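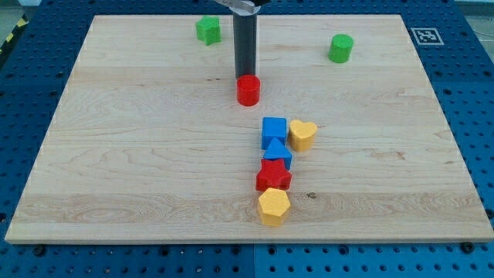

Pale board on the blue table, knots and all.

Jun 13, 2023
Posted to the Gumstead woodwork list

> Has anyone oiled a chopping board with the Plimier stuff? Mine's gone sticky and I've only had it on two days. Do I scrape it off or wait? I've got a stall in July and I'm starting to panic a bit.

Don't panic! I did exactly the same with my first one (slapped it on like gravy and went to bed). Two days is nothing with that oil. Give it 14 days somewhere airy, and if it's still tacky after that, wipe it down with a rag and a drop of white spirit and start again with a much thinner coat.

What I do now is put a bit on, leave it 10 minutes, then rub off every scrap I can. It feels as if you're wasting it but there's plenty left in the wood. Two coats like that and I stop. I used to do five or six and I couldn't tell you what the extra ones were for.

I've also gone back to wetting the board before the last sanding, as the grain always comes up furry otherwise. My cousin swears by the Azevedo wax on top but I find it goes cloudy the first time somebody leaves the board by the kettle.

Oh, and please lay your oily rags out flat outdoors, don't ball them up in the bin!

Is anyone else doing the July stall? I've got half a table going spare.

Comments

Thin coats, yes. Took me 60 boards to learn that.

Skonitz do a smaller tin now, if you don't want a litre of the stuff hanging about.

I'll have the half table please, if it's still going.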